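Jan 26, 2020

Bon, dimanche ou pas, salle de bains. J'avais dit que je ferais tout avant midi et évidemment j'ai commencé à 11h passées, avec le café froid posé sur la machine.

Le programme : vider le meuble, jeter les tubes finis, laver ce qui traîne autour du lavabo. Le reste (joints, rideau de douche) attendra. Déja beau.

Le meuble d'abord. C'est un Jotar acheté en octobre, quand on a emménagé, et il est déjà plein à craquer. 40 échantillons d'hôtel, je les ai comptés par terre sur la serviette. Des shampoings, des gels douche, un bonnet de bain en plastique que je n'ai jamais mis de ma vie. J'en ai gardé 6 pour les week-ends, le reste part chez Lewis qui voyage tout le temps et qui n'achète jamais rien. Les médicaments périmés dans un sachet pour la pharmacie. Les flacons vides au tri – enfin, dans le sac du tri, qui est toujours dans l'entrée.

Ensuite les petites choses. C'est ça qui prend du temps, en fait. Le gobelet à brosses à dents avec son fond gris, les bouchons, la tablette. Et le porte-savon, le rose, tout rond sur les bords. Le savon y fait une espèce de croûte dessous, au bout d'une semaine c'est collé. Ma méthode, si on peut appeler ça une méthode : eau très chaude, dix minutes, vieille brosse à dents, un peu de vinaigre blanc, rinçage, et puis un coup de torchon. Pas de produit spécial. J'avais essayé un spray Latel l'an dernier, ça sentait la piscine pendant deux jours. 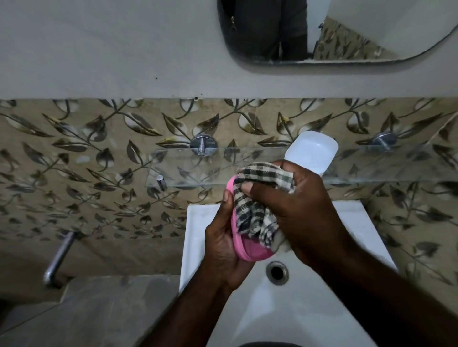 Le rose, au torchon à carreaux, au-dessus du lavabo.

Le torchon à carreaux vient de la cuisine à l'origine, il a été rétrogradé. Il y en a toute une pile comme ça, trop moches pour la vaisselle mais parfaits pour le reste, bien usés, ils boivent mieux que les neufs. Je les lave à 60 avec les serviettes et basta.

Le lavabo je l'ai fait à l'éponge douce, bicarbonate, rinçage. Pour le robinet mural, chiffon avec une goutte de vinaigre, et il faut essuyer tout de suite sinon on a des traces partout (eau très calcaire ici, la bouilloire est une horreur). Le carrelage derrière : un coup vite fait. La bonde, j'ai retiré les cheveux à la pince, je passe les détails.

Fini à 14h. J'ai faim, j'ai les doigts tout fripés et la salle de bain sent la salade.

Reste à faire : le sac du tri à descendre, une tringle à racheter, et trouver où mettre les serviettes d'invités qui sont sur la chaise depuis Noel. Si quelqu'un a une idée de rangement pour une pièce sans un seul mur libre, je prends, les commentaires sont ouverts.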